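Treten packing hall: the two-arm cell on line 2

The mixed-box line at Treten changed over in June. Readers at the Drokdale and Semstead sites have asked what was installed, what the shift pattern looks like now and which jobs have moved. The notes that follow cover those points in the order the questions came in.

Mixed boxes are the small orders: loose fruit of several kinds going into one container, to a pick list that changes from one customer to the next. Single-product trays have been machine-filled at Treten for years and are not affected. Mixed work stayed manual because the fruit differs in size, skin and firmness, and a fixed machine set up for apples will bruise a plum or miss it altogether. Until the changeover it was done standing at a bench, with the picker reading the list from a screen, turning to the supply crates behind and turning back to the box.

The cell was supplied and commissioned by Ostrowski. It is built on a table with two arms, each with its own base and its own gripper. The software decides which arm takes which item. An item that either arm can reach goes to whichever will be free first. The table is fed by hand from the supply side, and the finished box is taken away by hand from the front.
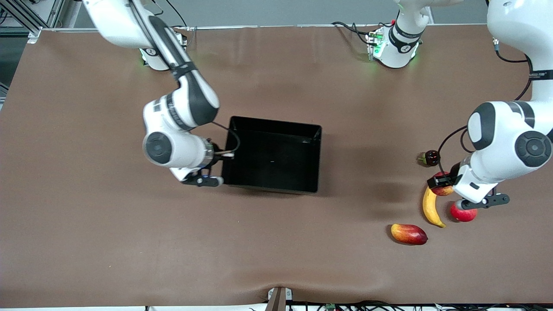 Setting the table is now the most skilled job on the line. The feeder places the fruit for the next order, checks it against the list and releases the cell from the panel. Spacing matters more than it did at the bench. The fingers need clearance on both sides of an item, and where fruit is set down touching, the arm has to come in over the group and pick a way through it. A cluster such as two apples with a banana lying beside them, a mango towards the front and a small dark red fruit at the back can be handled, but every piece has a different height and a different safe grip. The banana is the awkward one. Its curve means the software has to work out which way round it lies before the fingers close, and if it cannot do so within the time limit it leaves the item and calls the feeder. Round fruit seldom causes a call. Feeders on the early shift have taken to laying bananas down first, well clear of everything else, and this has been added to the work instruction.

The bin stays in a fixed position and must be empty at release. Leaves, stickers and bits of packing left inside do not stop the cell, so the check is by eye and belongs to the person at the front. Bins are wiped between orders as before. The brown surface was chosen after trials with a white one, which gave poor results with pale fruit under the hall lights. It should be cleaned with the mild product only. The strong degreaser used on the conveyors leaves a shine that upsets the vision system, and two stoppages in the first month were traced to it.

Output

In the first full month the cell completed 3,815 boxes. The bench had been doing slightly more than that with a full crew, and the cell is not expected to beat a good picker for speed on a short list. The gain is on long lists late in the shift, where the manual rate used to fall away and the cell's does not. Rejects for bruising are down on plums and unchanged on apples. Rejects for wrong item are down, though part of this is the feeder's check, which did not exist before as a separate step.

Stoppages are logged in three groups: grip failures, vision failures and operator calls. Grip failures were the largest group in the first fortnight and have fallen since the finger pads were changed. Worn pads should be replaced as a pair, on both fingers, even when one looks sound. Pads are held in the line store and need no maintenance ticket.

Jobs and hours

No posts were removed. The bench had seven positions across the shifts. Those staff now rotate between feeding, front of cell, quality and the single-product lines, with a change of task every two hours. The rotation was asked for at the briefing before installation. Feeding is light work, but it takes steady attention, and early trials with a half-shift at the table produced more list errors in the last hour.

The lifting and turning has largely gone from the mixed line. Supply crates now arrive at table height on a roller track, so the twist from crate to bench is no longer part of the job. Reports of wrist and shoulder strain will be compared with last year's at the end of the season, when there is enough to compare.

Some things have been lost. Pickers at the bench could swap a poor piece of fruit without a second thought. The cell picks what is on the table, so judging quality has moved forward to the feeder, and anything missed there goes through to the final check. Several people also pointed out that the bench was a sociable place to work and that the feed position is not. The two stations have been moved closer together as far as the guarding allows.

Training takes two shifts for feeding and one for front of cell. Clearing a stopped arm is a separate sign-off and must not be done by anyone without it, including supervisors. The cell is to be stopped at the panel before anyone reaches over the table, even when both arms appear to be at rest. An arm waiting for its turn looks the same as an arm that has stopped.

Other sites

Drokdale is due to receive the same cell once its floor has been levelled. The table is sensitive to movement, and the present floor near the loading doors is not good enough. Semstead has no date. Its mixed orders run at roughly 600 boxes a week, and the case is being looked at again with a single arm.

Staff from either site who want to see the cell running can arrange a visit through the Treten shift office. Mornings before 10 are best, when the longer lists go through. Safety shoes and hair covering are needed in the hall.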